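Mostirholm casts doubt on "one big box" tidying as hallway storage trial reports

Prurnimcombe, 3 March 2020

Household storage adviser Mostirholm has published the findings of a trial in which 31 homes in Prurnimcombe kept their small everyday belongings in a divided bin by the front door. The results will disappoint anyone hoping for a tidy house by the end of the month.

The trial was set up to test a claim repeated on a good deal of packaging, including some of Mostirholm's own: that a single container near the door puts an end to lost keys, gloves and sunglasses. Homes were asked to keep a simple diary of what went into the bin, what came out and what could not be found when it was wanted. Between them they recorded 2,949 items put away over the length of the trial. On 837 occasions somebody wrote down that they had looked in the bin and failed to find the thing they were after.

"That is a lot of rummaging for a product that is supposed to save you from it," said Tzu-hsuan Wei, who led the trial for Mostirholm. "I went in doubtful and I came out doubtful. A bin holds things. Whether you can find them again depends mostly on how much else you have thrown in on top."

Dividers made some difference, though less than expected. In 22 of the homes, the smaller compartment had turned into a place for things with no other home, such as dead batteries, spare buttons and takeaway menus. Several households said they stopped noticing it was there. Those who did best kept very little in the bin at all, and emptied it often.

Deep bins came in for particular criticism. Tall sides hide a muddle well enough from the hall, but they also hide whatever is at the bottom. Sunglasses fared badly in the diaries, being light, easily buried and easily scratched. Mostirholm now advises against keeping them loose in any bin that also holds keys or coins, and would like to see fewer product photographs suggesting otherwise.

The trial also looked at bare metal bins against fabric-lined ones. Metal was easier to wipe out. It was also noisier, and people disliked hearing their belongings dropped into it late at night. Kuo, which supplied the linings, has asked for a longer comparison before any firm advice is given, and Mostirholm agrees that one trial in one town does not settle the matter.

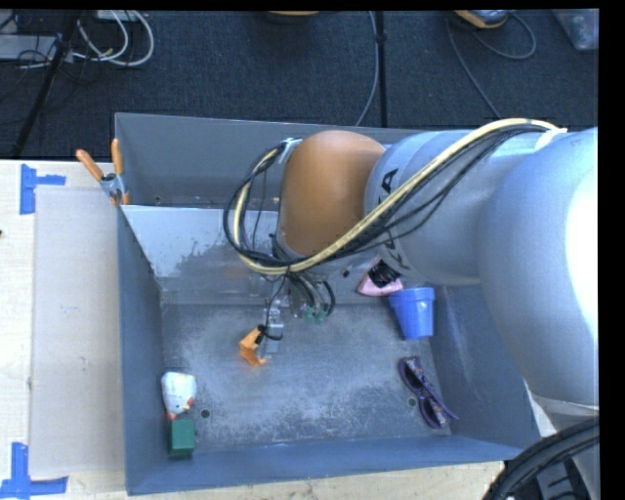 Sunglasses in the front compartment of a divided metal bin. The floor of the bin shows scratches and worn patches.

A second trial is planned in Medham, using shallow trays in place of bins. Mostirholm makes no promises about the outcome. "Trays may simply mean that the mess is easier to see," said Wei. "We would still rather know."

Mostirholm will remove the words "never lose anything again" from its hallway range when labels are next printed. Existing stock will be sold as it is.

Notes to editors

Homes taking part kept their own diaries, and entries were not checked by anyone else. Figures should be read with that in mind. Mostirholm sells storage products and paid for the trial. Copies of the full findings are available on request from the Mostirholm press office.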